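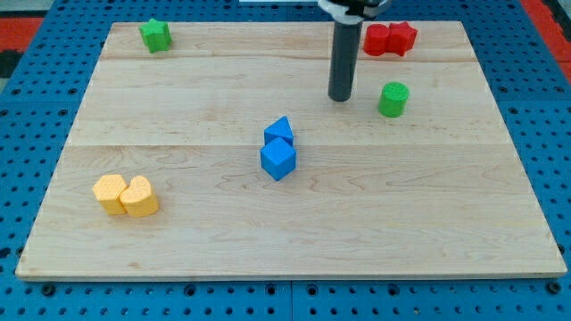 **Basedach puts out a new version of its tabletop planner, and the pushing got a lot gentler**

It has been a busy November over at Basedach, where the small software team has finally let go of the second version of Nudex, the planning package they have been fussing over since spring. If you have never come across it, Nudex takes a plain instruction such as "move the yellow heart away from the square" and turns it into a string of short pushes across a tabletop, checking after each one whether the blocks ended up where it thought they would.

That checking is the big change, and it is the part that Duyên Châu, who wrote most of it, is happiest to talk about (and talk about it she did, very kindly, for most of an afternoon). The old planner worked out a whole route in advance and then followed it to the end, which was fine for one block sitting by itself and pretty hopeless as soon as two were touching. A cube leaning on a triangle does not slide the way a lone cube does, and by the third push the plan and the table had usually parted company.

"We used to joke that it was a very confident planner," she told us. "Now it looks again after every nudge, and if it has to change its mind, it changes its mind."

Looking again sounds slow, but the team has trimmed each replan to under 300 milliseconds, and you would have to be watching the log pretty closely to notice the pause. Much of the credit goes to Khoa Chu, who rewrote the contact model so that it guesses at a handful of likely outcomes for each push and throws out the silly ones early. He also added a setting for how close the tool is allowed to travel above the board between pushes, something people had been requesting for ages!

To see how it all held up, the team ran 634 instructions through the new version, most of them involving neighbors of the same color, pushed up against each other on a wooden board. Stars and hearts were the troublemakers. A push that lands on a star's point sends it spinning, and a push that lands between two points mostly doesn't, so the planner now works out the outline first and picks its spot before the tool comes down. Green cylinders, we hear, are still inclined to wander off.

There is a new replay viewer too, built by Yavuz Çetinkaya, which draws the predicted path and the measured path over one another and lets you scrub back to the push where they split. He made it for his own debugging and was a little surprised when everyone else in the office started using it, and it now ships with the package.

Anyone moving up from the first version should know that the old configuration files won't load as they are. A conversion script is included, and Khoa suggests running it on a copy. Support for picking blocks up and stacking them is planned for the next release, though Duyên would not be pinned down on a month.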